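Dobrar calças de sarja: notas de procedimento

Por Melina Liapis | junho, 21h40

Imprimir | Enviar por e-mail

1/ Fio sobre dobra de calças de sarja e de ganga clara. Vale para tecidos de gramagem média ou alta, sem vinco marcado. Calça de fato com vinco vai para o cabide e fica fora deste fio.

2/ Superfície. Prefiro trabalhar em cima de um tecido de algodão estampado e não diretamente no tampo. O algodão segura a peça por atrito, e a calça não foge quando se puxa pela bainha. O estampado ajuda com peças brancas: vê-se logo onde acaba o pano.

3/ Se a base for curva (almofada, braço de sofá, tábua de mangas), a perna de baixo acompanha a curvatura e a de cima fica esticada. Resultado: as duas camadas deixam de ter o mesmo comprimento aparente. Convém alinhar pelas costuras. A bainha alinha-se no fim.

4/ Antes de dobrar: fecho corrido, botão apertado, bolsos vazios e com o forro para dentro. Um forro enrolado deixa um alto que atravessa duas camadas de sarja e reaparece do lado de fora no dia seguinte.

5/ Primeira dobra, no sentido do comprimento. Perna sobre perna, costura interior sobre costura interior. Segura-se pela cintura com uma mão e passa-se a outra espalmada da coxa até à bainha. Uma passagem lenta chega. Esfregar para trás e para a frente só empurra o tecido para as costuras.

6/ Ponto de controlo: a camada de trás. É quase sempre ela que fica mal. O painel de cima pode estar liso e o de baixo continuar em fole, com folga entre os dois. Nas calças brancas confirma-se pela sombra. Onde houver uma linha escura entre camadas, há tecido acumulado.
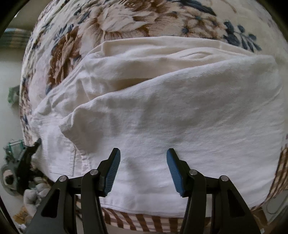 7/ Correção da camada de trás. Levanta-se o painel de cima pela ponta, sem desfazer a dobra, e puxa-se o de baixo para fora, na direção da trama. Na sarja, a nervura diagonal serve de guia: se as linhas entortam a meio da perna, o pano está torcido e não adianta alisar. Abre-se e recomeça-se no passo 5.

8/ Cantos que enrolam. Acontece muito em sarja passada a ferro do lado direito. Vira-se o canto para baixo, pousa-se a palma uns segundos, larga-se. Se voltar a levantar, uma borrifadela de água e um pano por cima. Ferro direto, em branco, só com a base limpa.

9/ Bolsos de chapa. São a zona mais rígida da perna, com pano duplo e pesponto. Nunca dobrar a meio do bolso. A linha de dobra passa acima ou abaixo da costura, com um dedo de margem. O mesmo vale para as costuras franzidas: a dobra em cima do franzido fixa as rugas.

10/ Segunda dobra, a da altura. Em gaveta funda, em 3. Em prateleira, ao meio e outra vez ao meio, o que dá 4 camadas por perna. O Gerasimos Athanasiadis enrola tudo e defende que poupa espaço. Em malha concordo. Em sarja o rolo abre sozinho e a gaveta deixa de fechar.

11/ O Osamu Uchida perguntou-me pela arrumação por cor. Brancas e cruas separadas das gangas escuras, sempre. O índigo transfere por contacto, sobretudo com humidade. Uma folha de papel de seda sem ácido entre pilhas resolve.

12/ Nota sobre brancos: na mesma peça, o direito e o avesso podem parecer de tons diferentes conforme a luz. Antes de concluir que amareleceu, levar à janela e comparar com a bainha virada. Já relavei calças que não precisavam.

13/ Material. Uso as divisórias de gaveta da Jarkby, modelo baixo. As da Trendov são mais altas e prendem no corrediço da minha cómoda. Comprei um pacote de molas Trukov para prender a cintura durante a dobra e deixei de as usar, marcam o cós.

14/ Tempo: uns 3 minutos por par, já com a correção da camada de trás. Quem tiver tábua plana gasta menos. A base curva obriga a repetir o alinhamento, mas apanha melhor as torções.

15/ Respondendo ao Brijesh Sengar: não, não passo a ferro antes de guardar. Passo antes de vestir. Calça passada e empilhada ganha vincos horizontais com o peso das outras, e fica o dobro do trabalho.

16/ O fio seguinte é sobre lençóis com elástico. Ainda estou a medir cantos.

Imprimir | Enviar por e-mail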